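3. Reading the Stulow household books

I came to the Stulow books sideways. I was after something else in the Wimwood parish collection, a run of tavern licenses, and the archivist brought up two fat volumes I hadn't ordered. Both were kept by women. I read the first few pages out of politeness and then stayed with them until closing, and I've been back every December since (the reading room is warm and there's always a seat).

What got me was the drinking vessels. Whoever kept the first volume listed 265 entries for cups, cans, mugs and beakers, and she hardly ever used one word where two would do. A "small cup" sits next to a "lesser cup" and I still can't tell you what the difference was! My guess is that she could see it at a glance and never dreamed that a stranger would need telling. 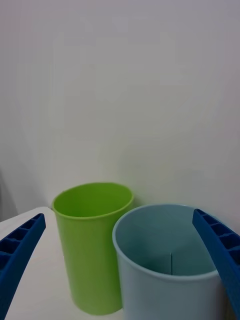

Figure 2. Green and pale blue plastic cups, side by side on a white tabletop.

Ronaldo Leite, who read an early draft of this section, thinks I make too much of the wording. He points out that the second volume, in a different hand, is much plainer: "cup," "cup," "cup," all the way down the page. Fair enough. But the second writer was copying from loose slips, and I think she was tired, or in a hurry, or both. The first writer was walking from room to room with the book in her hand. You can follow her route if you know the house. She goes in by the dairy, up the back stairs, and stops for a long time at a linen press that gets a page and a half to itself.

I also counted the words themselves, all 1,805 of them in the two kitchen lists, and sorted out the ones that describe a thing from the ones that only name it. The describing words came to 831. That's a lot for a list nobody was meant to enjoy.
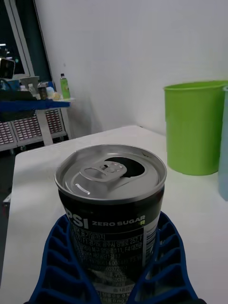
Spelling was the next thing I wanted to look at, and it's where I changed my mind the most. Older editors treated the odd spellings in the Stulow books as proof that the writers had barely been taught. I believed that for years. Then I noticed that "can" is spelled three ways on a single page, and each spelling goes with its own kind of vessel. The one she writes with a double n always has a lid. It's an everyday word that has kept on moving, too: the Pepsi Zero Sugar kind, with its pull tab and an opening pushed into the aluminum top, would have sent her hunting for a fourth spelling. I don't want to claim she had a system worked out. I do think she was making choices, and the old editors tidied those choices away when they printed "can" every time.

A smaller point, but I'd hate to leave it out. Sizes in the first volume are nearly always given by comparison with whatever was listed just before. So when a page is missing (and several are), every "larger" and "smaller" on the next one hangs in the air, and I've marked those entries as unsized in my tables.

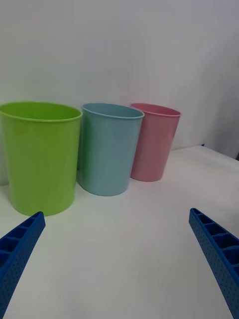

3.1 Who taught the first writer?

The short answer is that I don't know. Her letters slope the way the parish clerk's do, and she shares his habit of dropping the cross from a t at the end of a line. She may have learned from him, or from somebody he had taught. I looked for her in the clerk's own papers and found one receipt for ink, signed with initials that fit hers and at least four other women in the village.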